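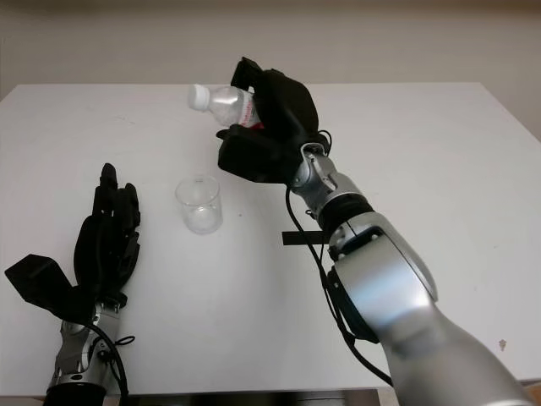
White tabletop, beige wall

Board: Paint, Finishes and Surfaces
Thread: Matte white tabletops – how do you live with one?

gullwing_pete
OK, table people. My wife and I want a big white matte table for the back room. Bills, sewing, the occasional jigsaw. We are down to the Lusora, which comes finished, or buying a bare top from Lanham and painting it ourselves with whatever you all swear by this week.

My sister has had a white table for years and speaks of it the way other people speak of a difficult horse. So before I spend money: do they mark as badly as she says, and can you get the marks out?

marrowfat
Yes and sort of.

Matte white shows everything. Pencil, newsprint, the underside of every mug you own. Gloss shows fingerprints but wipes clean in one pass. Matte grabs the dirt and keeps it as a souvenir. I had the Lusora for two winters and sold it to a student, who I assume put a cloth over it like a sensible person.

TildaOnTheHill
Disagree with marrowfat, as is traditional. I've had mine since before the dog and it looks fine. Damp cloth, tiny drop of dish soap, dry it off right away. People get into trouble when they go at it with those white foam erasers. Those are very fine sandpaper. You rub a matte finish with sandpaper and you get a shiny patch, and then you have a shiny patch forever.

marrowfat
I never used a foam eraser in my life.

TildaOnTheHill
I didn't say you did, I said people.

Eamon Mac an tSaoi
I refinish tops for a living, so take this as either expert advice or a man protecting his income.

There are two kinds of gray mark and they want different treatment. One is stuff left on the surface: rubber, pencil, metal rubbed off a ruler or a laptop foot. That comes off with soap, or a bit of rubbing alcohol on a soft rag if the finish can take it. Try it underneath first. The other is the finish itself getting scuffed, and no cleaner on earth will move it. You can even out the sheen, or you can recoat, or you can put the fruit bowl there.

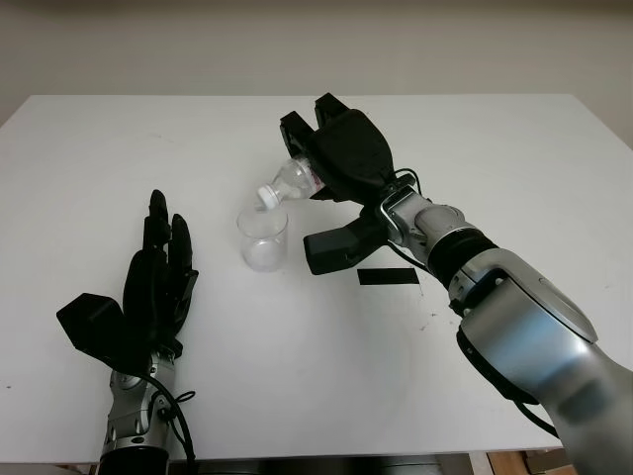
If you're painting a bare top, the thing that matters is how long you leave it alone. Waterborne enamel feels dry in an afternoon and it's lying to you. I give mine 11 days at the very least before anything heavy goes on it, and longer in February when the shop is cold. Most of the ruined tables I see were ruined on a Thursday evening by somebody who thought it had been long enough.

gullwing_pete
This is the most useful thing anyone has told me and I resent it, as I had planned on an afternoon.

What would you put on it? The guy at the store pushed Briltach satin pretty hard.

Eamon Mac an tSaoi
Satin's a good compromise. You lose the flat chalky look but it wipes down far better. Two thin coats over a proper primer, light sanding in between with a fine pad. Go thin. If it looks like one coat was enough, you put on too much.

lowercase_don
briltach is overpriced and the lid never goes back on. i did my bench with meireles floor paint, the white one, and i've dropped a vise on it

marrowfat
What happened?

lowercase_don
dent. paint's fine though

TildaOnTheHill
Floor paint on a table where you sew. It'll be like sewing on a parking garage.

lowercase_don
it's a workbench tilda

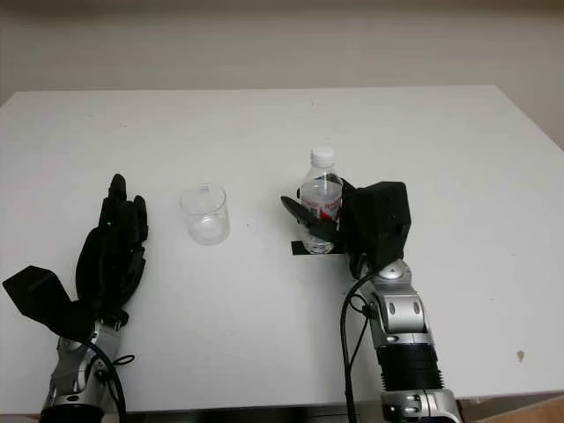 Anyway pete, the other thing is brown spots. if you go with bare wood, block the knots with a shellac primer first or they come up through the white later on. i skipped it on a shelf once and put three more coats on top to hide the spots. they came back every time. like a rash

Eamon Mac an tSaoi
Don is right about the knots. I'd still keep floor paint on floors.

gullwing_pete
Update of sorts. I priced it all out. Lanham top, primer, two cans of the satin, pads, rollers, a second roller for when I ruin the first. It lands at about 500, before legs. The Lusora is cheaper than that and arrives with legs on it.

My wife has asked whether I want a table or a hobby.

marrowfat
Get the Lusora. Buy a cloth.

TildaOnTheHill
Get the Lusora and don't buy a cloth. Just wipe up after yourself.

gullwing_pete
Leaning toward the Lusora. Will report back once there's a mark on it, so give me until lunch.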